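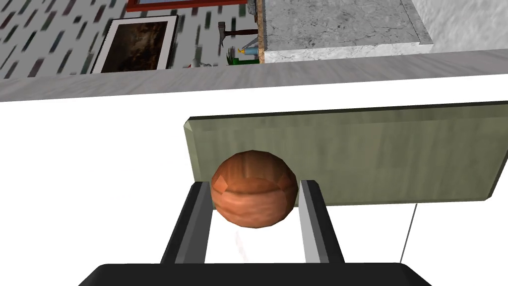 What does an automated picking cell change for the people who work beside it?

Mostly the order of the day. At Studstead the four-hour blocks of hand sorting are gone, and the same staff now spend the start of each shift checking motions in simulation, then loading trays and clearing faults.

I visited the Studstead plant on 2026-07-23, during its open day for suppliers. The site belongs to Takesgate and makes wooden fittings: knobs, finials, drawer pulls and small turned parts. Visitors were taken through in groups, starting in the turning shop and ending in the programming room over the packing hall.

The turning shop is little changed. Blanks arrive in bins, the lathes run unattended between tool changes, and an operator measures samples with a caliper. Dust extraction was replaced in April and is noticeably quieter than the old unit, according to the people who work under it.

Sorting is where the money went. The hall has 3 cells supplied by Indell, each with an arm, a two-finger gripper and a conveyor. Together they handle 2,000 parts per shift. Before the change, 890 was considered a good figure for one bench of sorters. The two numbers are not directly comparable – the bench also did the final inspection, and the cells do not.

Final inspection has stayed manual. Hinata Hirano, the cell lead, worked at the benches before moving to the new job and explained the division of labor. The cells move parts from tray to tray. A person still turns each one under a lamp and rejects it for grain tear, filler or a bad bore. The plant tried a vision system for this and withdrew it after too many sound parts went to scrap.

The programming room was the most useful stop. New part shapes are first run in a simulator licensed from Shibata, and a motion is released to the floor only after a cell operator has signed it off. Training for this took 40 hours per person, on paid time. Hirano said the slow part was learning to read a failed attempt and decide whether the grip, the approach or the model of the part was at fault.
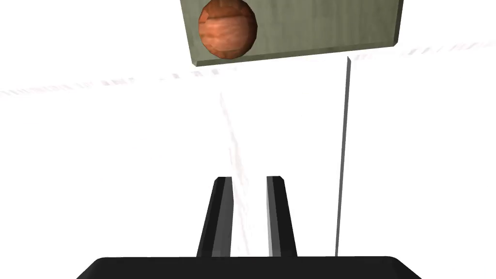 Sign-off is the part of the job that has moved furthest from the old bench work. An operator steps through a run, stops it where something looks wrong and writes a note against that step. With the fingers open and empty and the ball up against the panel, for instance, the note has to say where the gripper stands relative to the ball as well as that nothing is held. Notes that say only "missed" are sent back. Several operators told me they found the writing harder than the software.

Pay was raised one grade for those who completed the training. Those who did not want it were offered places in inspection or packing, and most took inspection. The complaint I heard most was about standing time: a cell fault can come at any point, so breaks are now staggered and people who used to eat together no longer do. Management is looking at a shared break with the cells paused, but had no date for it.

Noise in the hall is moderate and hearing protection is optional outside the marked lines. Fault lamps are mounted high enough to be seen from the packing tables. The walkway between the second and third cells is narrow for a loaded cart, and the supervisor said the third cell will be shifted toward the wall at the next shutdown.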